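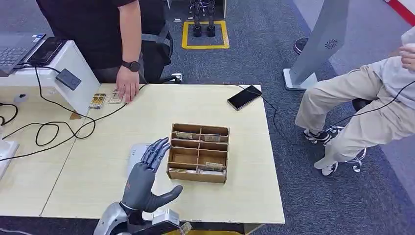

## Ticket 156 – Cash tray does not reconcile

**Site:** Truneck front room, sorting table
**Status:** Open
**Priority:** 3

**Reported issue**

The cardboard tray holds four folded banknotes. The Gollico count sheet lists three. The discrepancy was noted on Sunday at close and remained after a second count.

**Checks completed**

1. Tray compartments compared with the count sheet. The sheet has no line for the bottom-left compartment, where one of the notes is kept.
2. Previous sheet retrieved from the Marti binder. It shows the same layout, with the bottom-left line included.
3. Carpet beside the table searched, in case a note had been dropped and returned to the wrong compartment.

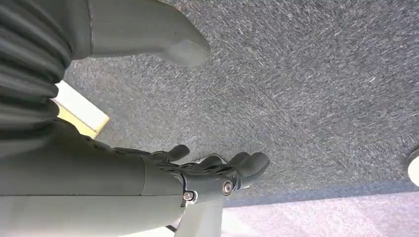
No further notes were recovered from the floor, and the search was closed after two passes. The error is therefore considered to lie with the sheet – the line was most likely lost when the form was reissued in March.

**Action required**

- Withdraw the current sheet and reinstate the earlier version.
- Recount the tray against the reinstated sheet and record the result on this ticket.
- Forward a copy to the Zikatetti office.

Notes are to stay in their present compartments until the recount has been entered.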